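Viltow Equipment Services
Desktop Refurbishment: Refitting the Hard Drive

These instructions apply to tower computers returned to the Viltow workshop for refurbishment. They cover the stage between the internal inspection and the final closing of the case. Staff who have not yet completed the bench induction should work with Rimantas Sproģis until they have been signed off.

Before you begin

Confirm that the unit has been disconnected from power and that the asset number matches the work order. Hold the power button for several seconds to discharge the supply. Wear a grounded wrist strap throughout.

Lay the tower on its side with the open side facing up. Place the side panel on the lower shelf, together with its screws. Drives are issued from the storage cabinet, which holds some 2,000 units, and each must be recorded on Form 27 before it leaves the cabinet.

Fitting the drive

1. Seat the drive in its plastic caddy. The pins of the caddy should enter the holes on both sides of the drive without force.

2. Move loose cables clear of the drive bay. Do not fold them sharply or tuck them beneath the metal brackets.

3. Hold the caddy by its edges and lower it straight into the bay.

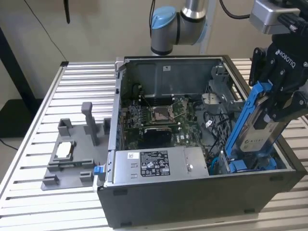 4. Press gently until the caddy clips engage. If one side sits higher than the other, remove the caddy and start again.

5. Attach the data cable first, then the power cable. Both connectors are keyed and fit in one direction only.

If the processor has been removed for testing, leave the socket lever as you found it. Processors are refitted at Bench 14 under a separate procedure, and no one should touch the socket contacts during drive work.

Completing the record

Write the drive serial number in the second column of the form and initial the entry. Units awaiting a processor go to the Kiani rack with the side panel taped to the case. Questions about this procedure should be addressed to Getachew Gebru at the Saturday handover.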